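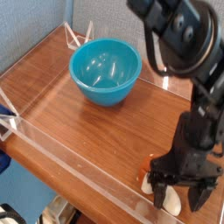 Reading time: 2 minutes

Stevalar Rotary Paper Trimmer

The Stevalar is a rotary trimmer for paper crafters who cut cardstock, patterned paper and photographs in quantity. It is made by Mimier and is sold through the Mimier catalog and at participating paper craft stores. The trimmer was designed by Pentti Halonen and replaces the earlier Lins model, which is no longer in production. Replacement blades for the Lins remain available while stock lasts.

Cutting

The blade is enclosed in a sliding carriage that travels along a steel rail. It cuts in both directions, and the carriage may be lifted off the rail at either end. A full 12 x 12 sheet fits on the bed without folding, and the swing-out arm supports longer pieces such as border strips and banner paper. The Stevalar will cut a single sheet of heavy cardstock or up to 5 sheets of standard patterned paper in one pass. Chipboard, acetate and adhesive-backed foam should not be cut with the standard blade.

A scoring blade is supplied with each trimmer. To change blades, move the carriage to the top of the rail, press the side tabs and lift. The blade housings are marked on the upper face so that the cutting and scoring blades can be told apart during use.

Measuring

The bed is printed with a grid in inches on the left and centimeters on the right. Angle lines are provided for card fronts and photo mats. The grid is printed under the surface coating and may be wiped with a damp cloth. Solvent cleaners, including those sold for removing stamping ink, will dull the coating and should be kept away from the rail.

What is included

Stevalar trimmer with swing-out arm
Cutting blades: 2
Scoring blade: 1
Blade storage case
Printed instruction sheet

Storage and care

The arm folds flat beneath the bed. The trimmer may be stored upright or lying down, but nothing heavy should be placed on the rail — a bent rail cannot be straightened and is not covered by the guarantee. Paper dust collects in the channel below the blade and should be brushed out after long sessions. Oil is not required.

Classroom and group orders

Stores and instructors who run page layout or card classes may order the Stevalar at the group rate. Group orders ship in cartons, and each carton is packed with spare blades and a laminated copy of the instruction sheet. The Plarkov carrying bag fits the trimmer with the arm folded and has a front pocket for one pad of 12 x 12 paper. It is sold separately.

Requests for group pricing should be addressed to Tarcísio Prado in the Mimier order office. Please state the number of trimmers required and the delivery address. Orders received before the end of May will be filled from current stock; later orders will be filled as new stock arrives.

Guarantee

Mimier guarantees the rail, bed and arm against faults in materials and workmanship for 2 years from the date of purchase. Blades are treated as consumable parts and are not included. Please keep the sales receipt, as it must be sent with any claim.

Catalog number: 165
Related items: replacement cutting blades, replacement scoring blade, Plarkov carrying bag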